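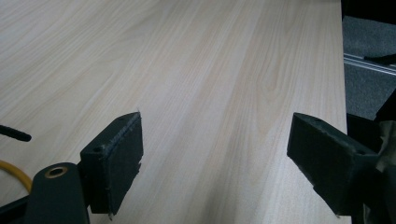
Home > Forums > Data Collection > Hand-held grippers

skivo_tom
How often do you all change grip pads when recording with a hand-held gripper? We are at 2172 episodes for the table clearing set and I have been putting it off. The pads on both fingers are fraying, with loose fibers along the edges, and I don't know if that matters to the policy or only to me. The task is plain pick and place, mostly cups and small boxes.

Wurarard
Change them now. A worn pad slips in ways a new pad doesn't, and your demonstrators correct for it without noticing. Then you put fresh pads on the robot and it squeezes wrong.

fang68
Disagree. We left ours on from June until last week and the policy trained fine. Some wear in the data is good for it. What I would worry about is the table. Bare pale wood with a sheen from the lights above, and if all your episodes are on that one top you will have trouble the first time you move.

skivo_tom
They are all on that table so far. We have a second room but the lights are the same.

Siu-ming Wei
Put a cloth down for part of the set. We did 90 episodes on a dark cloth and it helped more than the next few hundred on the plain top. On the pads, I'm with Wurarard -- but change both fingers at once and write down the episode number where you did it. You will want to split on that later.

fang68
The log I agree with. I still wouldn't throw out anything recorded on the old pads.

Wurarard
I didn't say throw it out. I said stop adding to it.

skivo_tom
OK. Ordering pads today. Does anyone start each episode with the jaws open? Ours do, and Taltik in our group thinks the model is just learning the start pose.

Siu-ming Wei
Open is fine. Vary the height and the angle to the table. If every episode starts from the same spot, then yes, it will learn the spot.

fang68
Start some of them half closed too. It costs you nothing.

Wurarard
It costs you a cleaner reset. We tried it for 2 days and went back to open.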